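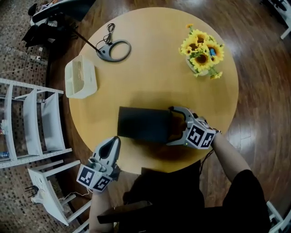 Tapio Rissanen says the round table still rocks when you lean on it, and could whoever does the check please try it from more than one side. Fair. Done this time, see 2.

Room check – Vellska, sitting corner
May 2020

1. Table top. OK. Light wood, no splinters found. Wiped.
2. Table, stability. NOT OK. Rocks toward the shelf side. Tightened what I could reach, needs a felt pad. Recheck.
3. Lamp. Base stable on the table. Cable was coiled up, fine, but keep the loop away from the edge. Plug OK. Bulb max 60 W, label on the socket readable.
4. Vase w/ sunflowers. OK. Artificial so no water near the lamp. Dusty last December, better now.
5. Black box. No lable. Contents not checked, ask Tapio. Keep or move?
6. White shelving. Panels tight. Wall fixing OK – pulled hard, didn't budge. Small stuff on the lowest shelf, tidy up.
7. Floor, wood part. Shiny, slippery in socks. No lifted boards.
8. Floor, mosaic tile. One tile sounds hollow, not loose yet. Funell quoted 65 for the repair, waiting on Cestano.
9. Walkway betwen table and shelf. Tight, passable.

Open: 2, 5, 8. Next check in 12 weeks, sooner if the pad comes.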